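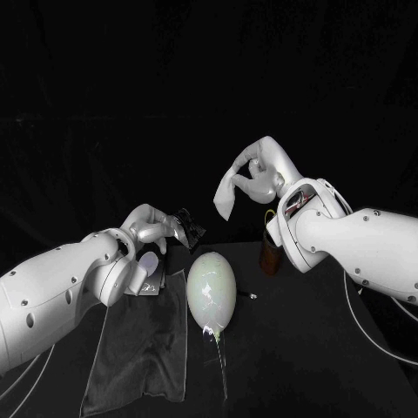
Nabil Nasrallah wrote in after the last issue to ask why his loading control, a beta-actin antibody he has used for years, gave the same band in every lane when the total protein stain on the same membrane clearly did not. He had loaded 15 micrograms of lysate per lane, then dropped to 2 in the starved samples when he ran short, and the actin signal barely moved. He wanted to know if the antibody lot was bad.

The lot is probably fine. A strong band for an abundant protein runs into the ceiling of the detection system long before the phospho-specific band on the same blot does. With chemiluminescence the usual cause is local depletion of substrate: the enzyme on the secondary antibody uses up what is near it, and the band stops getting brighter as more protein is added. Film makes this worse. A digital imager helps only if none of the pixels in the band are saturated, and many people check this by eye on a screen that has already been contrast-adjusted.

The test is a dilution series. Take one control lysate, prepare twofold dilutions in sample buffer starting from the highest load you plan to use, and run them on a single gel. Probe with the control antibody at the dilution you use now. Plot band volume against load after background subtraction. If the upper points flatten, the usable range is below the bend, and both the load and the primary antibody dilution need to be set so that all samples fall inside it.

Anas Twal repeated this at the Ustow bench with whole-cell extract and the same class of actin antibody. At a primary dilution of 1:2000 the curve was flat over the top four points. Going further on the primary had some effect, but cutting back the HRP-conjugated secondary had more. Many protocols carry over a secondary dilution chosen for a weak target, and it is then used on everything. Labs that strip and reprobe should note that leftover secondary from the first round adds to the second signal. Probing the phospho target first, then stripping, is still the better order, but confirm the strip with a secondary-only exposure and keep that image with the data.

Total protein normalization avoids most of the problem. The stain is read before blocking, the signal is summed over the lane, and no single band dominates. It has limits of its own. Membrane type matters -- some fluorescent stains give high background on PVDF -- and air bubbles from the transfer show up as holes in the lane profile. Exclude any lane with a visible defect and rerun it. Do not correct it by hand.

For phosphorylation work, neither actin nor total protein replaces the total form of the target itself. Report phospho over total, from duplicate gels or from two-color detection with primaries raised in different species, and state which one was used. Duplicate gels must be loaded from the same tubes on the same day.

Readers using the Nerkora imager should turn off automatic exposure for this test and collect a timed series instead. Export the unscaled files. The Tremora analysis template now accepts them directly, and its lane sheet has a new column for the saturated pixel count, where any value above zero fails the lane. The worked plate from the Yeh group is stored under entry 628 in the protocol archive, with the raw exposures.

Comments on this item, including dilution curves for other control antibodies (GAPDH and tubulin especially), can be sent to the methods desk for the September issue. Please include the lot number, membrane type and exposure times.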